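Reviews > Classroom & Club > Robot Arms

Tredodis two-arm bench kit, after one season with a student club

By Osaze Onuoha
26 Apr 2026
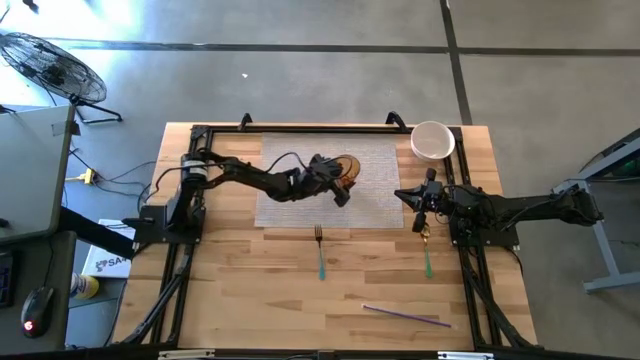
I coach the robotics club at Willcombe, and we bought this kit in the fall for the table-setting event at the Majimbun student meet. The event is simple to explain. Two arms, one placemat, a few pieces of tableware, and the students have to get everything where it belongs on the judges' card. I had 7 students and one kit, so it got used hard.

The kit comes as a black extrusion frame, two arms, the grippers and a bag of fasteners. You supply the computer and the tabletop. We used butcher block, and I would do it again. It's heavy enough that the bench doesn't walk when both arms swing the same way.

Assembly took us 4 club meetings. The frame went together fast. The arms did not. The manual shows the left base mount from one angle only, and we bolted ours on backward the first time. The drawings for the right side are better. Set aside a full meeting for cables. If they are too short the shoulder pulls on them, and if you leave big loops they catch on the elbow. We ended up leaving more slack than the manual says.

The arms themselves are good for the money. They come back to the same spot well enough for cups and bowls. Plastic cups are the easy part of our event, even tipped over on their sides, and the younger students could grab one by their second week. Flatware is another story. The gripper fingers are hard and angular, and a fork lying on bare wood is difficult to get under. On the woven placemat it's a little easier because the weave gives. Spoons get picked up by the end of the handle and then hang straight down, so you need a second move to lay them flat. Drinking straws were the worst item on our list. We dropped them from practice until the last month.

The software is where I'd take points off. Citau, the control program it ships with, lost its calibration after two updates and we had to redo both arms each time. It also has no way to save a routine under a student's name. We kept a paper log. By the end of the season the log showed 3,753 tries, good and bad, and I wish the program had kept that count for us.

Support answered my emails in 2 days. They mailed a replacement gripper finger at no charge and sent the wrong screws with it.

We placed in the middle of the pack at Majimbun. The teams ahead of us had mostly put their time into practice with the same kind of hardware, so I don't blame the kit.

Would I buy it again? Yes, for high school students with an adult who can read a wiring diagram. For middle school I'd get a single arm and skip the frame. Order spare fingers at the same time. I'm running a short beginner session on ours in May and will update this if anything else breaks.

Filed under: robot arms, student clubs, long-term reviews
12 comments | 31 shares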